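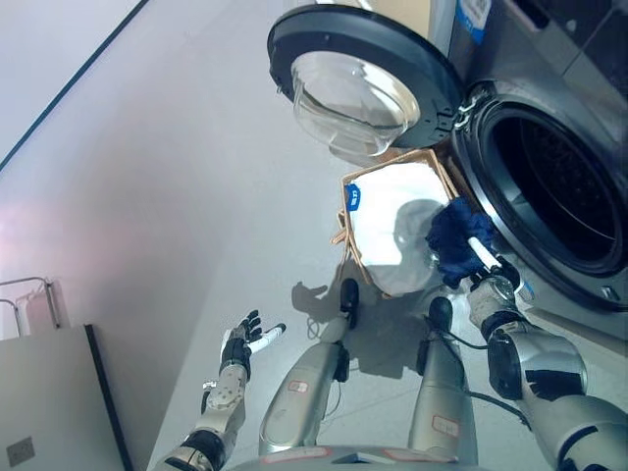 Figure 2. Front loader with its door open and a tan-rimmed basket beside it.

3.2 Where the basket goes
I'll admit I'd never given baskets much thought before we started the Holten laundry diaries in April! But people kept bringing them up. Most of our households park theirs right up against the machine, under the open door (as in Figure 2), and grumble when a sock drops down the gap. Vendula Zeman coded all 1,210 entries, and her favourite colour tag was the one for lost socks.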